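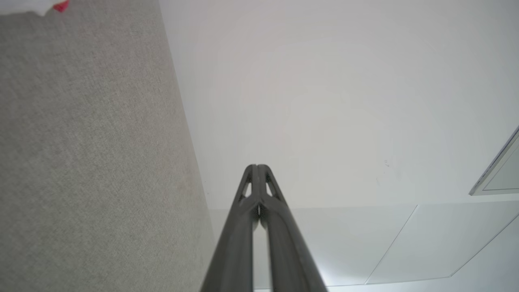

*Attachment 1: carpet by the long edge, white thing with the red bit top left*

**Ticket 966: gray carpet, pale band along the edge**
Opened February 2016
Status: waiting on Qureshi

OK so I'm reopening this one (sorry!) and putting everything in one place, as the last thread got very long.

Room 211 at Warnivcombe, the low-pile-looking gray stuff with the flecks. Along the diagonal edge it looks lighter to me than the rest, and the speckle sort of washes out. I first grumbled about it in December and figured it was dust. Then lower down there's a patch that looks a bit darker, but that could easily be shadow, so please don't chase that one yet.

What I've tried so far:

- Vacuumed with the brush head, then again without it. Same.
- Went over a strip with a damp white cloth, waited 10 minutes, checked the cloth. Clean as anything, so I don't think it's dye coming off.
- Turned the ceiling lights off and looked again by the window. The band was fainter, maybe? I went back and forth on this and my knees are not happy.
- Tried the Tallex spot cleaner on a scrap piece from the closet. No change in color, but I haven't put it on the real floor and would love a yes or no before I do.

About the white thing with the red on it in the corner: cloth or paper, I couldn't tell you from the attachment, there's only a sliver showing. 

Questions for Qureshi:

1. Is the spot cleaner OK on this carpet, or should I stick to water?
2. Do we still have the Stultudix color card? I'd like to hold it against the middle and then the edge.

I can be in the room for over 2 hours any afternoon if somebody wants to come look. Leaving this open, and I'll add a daylight photo when the sun cooperates.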